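Wrist camera is on

I got the wrist camera mounted on the arm this month, after putting it off for most of February. The arm is the same one I've been building in the shared workshop at Wuststead, on the bench by the back door. I call it Jida, mostly so I have something to name the folders.

The first bracket was too short and the camera looked mainly at the gripper's own knuckles. Anežka Ďurica redrew it for me with a longer neck and a bit more tilt. Her version went on with the screws I already had. The cable now runs along the outside of the forearm with enough slack to turn the wrist all the way over — I had pinched it twice before that. 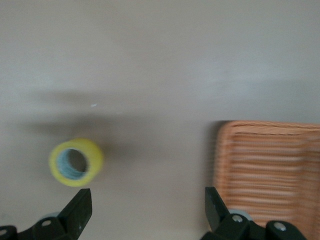

Lighting is what I've been working on since. The workshop has one row of ceiling lights behind the bench, so whatever the arm does, it throws a shadow onto its own work. My detection script is simple. It looks for color first and then shape, and soft dark bands on the table confuse it. The yellow of the tape roll holds up well enough with a shadow behind it, and so does the orange basket, but blur is the other half of the problem. Both of them smear when the wrist is moving, and the weave on the basket turns into streaks. I've started making the arm stop and wait 300 milliseconds before it grabs a frame. At 400 there was no further gain that I could see.

Homa Jalali lent me a clip lamp, which I'll try on the left side next. I also want to log 1000 frames with the lamp on and compare them with the 332 I have saved from before. If the numbers look better I'll buy a lamp of my own and give hers back.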